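Flutdale Newcomer Welcome Group – minutes of the January meeting

Notes by me, as usual, typed up the same night while I can still read my own handwriting.

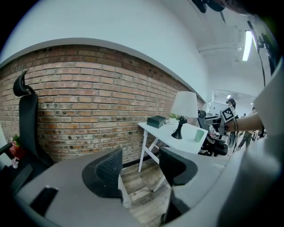 We got going at 6.15 pm, a bit behind time, with apologies from two members who had shifts. Last meeting's minutes were accepted with one fix: I'd written that the English conversation mornings were moving to the library, and they're staying put at the Nastholm Street hall. Sorry to anyone who turned up at the library!

Housing

Most of the night went on this. We have 12 households on our list at the moment, mostly families who've come to us through the settlement service in the city, and four of them have leases running out before Easter. The rental market in Flutdale is as grim as I've ever seen it. One family has put in applications all over town and keeps getting knocked back for having no local rental history, and I did get a bit heated about that (noted at the request of the chair, fair enough).

We agreed to write a reference letter template that members can sign for families they know well. I'll draft it and send it around for comments. There was also a suggestion that we approach the real estate agents as a group and ask them over for morning tea, so they can put some faces to the names on the forms. Everyone liked that one. Still to be worked out is who bakes.

The idea of the group going guarantor on a lease came up again. We talked it through for ages and landed where we did last time – we haven't got the money behind us and it could sink us if things went wrong. Parked, with two members asking that it be minuted they'd like it looked at again in winter.

School starts

Uniforms are the big cost. We voted to set aside $200 from the general account for second-hand uniforms and school shoes, carried with all in favour. If you've got primary school polos in decent nick, please wash them and drop them at the hall. No more winter coats for now, please, the cupboard door won't shut.

The high school has asked whether we can help with interpreters on enrolment day. We've got Arabic and Dari covered. Tigrinya we haven't, so I'm going to ring the settlement service and see what they can do over the phone.

Driving lessons

The Jankauskaitė Fund has said yes to our application for supervised driving hours, hooray! It covers fuel and the log books, and it doesn't cover insurance, so we need to ring our insurer before anyone gets behind the wheel. I was sure we'd sorted this in spring and I was wrong. Carried over.

Roster

We're trialling Drosteo for the airport pick-up and appointment roster instead of the email chain. Mixed reviews so far. I like it, my phone doesn't, and a couple of members would still prefer a call, so we'll keep ringing them – happy to do that.

Other business

The key to the side gate is missing again. Please check your handbags and glove boxes.

Somebody asked if we could start at 6.30 pm so people can get the kids fed first. Agreed, starting next month.

Closed at 8.10 pm. Next meeting in February, same place, bring a plate if you can.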